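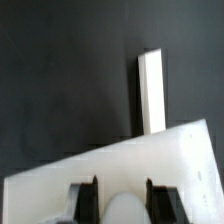

Search this site Go

Print | E-mail

My Year of Wearing One Coat

July 11, 2022

I used to own a lot of coats. I'm talking a closet that wouldn't shut, a hook by the door that had already pulled out of the wall once, and a parka in the trunk of the car for reasons I can't remember. Then last December I moved to Carkham, into a place with a closet the size of a cereal box, and something had to give.

So I kept one. It's a navy wool thing I found at a thrift store for $105 (steep, I know!), and I've worn it to two weddings, a hockey game and a dentist appointment where the heat was out.

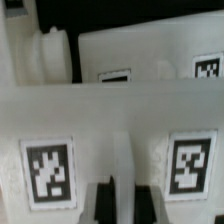 White post and ledge, close up.

My friend Eimear Ó Flaithearta thought I'd crack by New Year's. She sews for a living, and she took one look at the lining and told me to get it fixed before I did anything else. She did it herself in the end, over soup, and wouldn't take a dime.
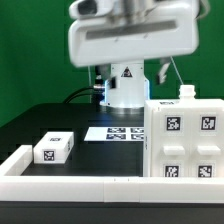 A white robotic arm over a dark tabletop.

The hard part was rain. Wool in a downpour smells like a wet sheep, and I spent a whole bus ride apologizing to the man next to me. I now carry an umbrella, which I leave places. I'm on my fourth.
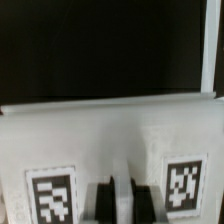
Dark surface with a pale strip to the right.

I did sell the rest, by the way, and the money went straight to my landlord. The only one I miss is the yellow raincoat with the big dumb buttons. If you bought it, I hope you're wearing it, and check the left pocket, there may be a house key in there.

Print | E-mail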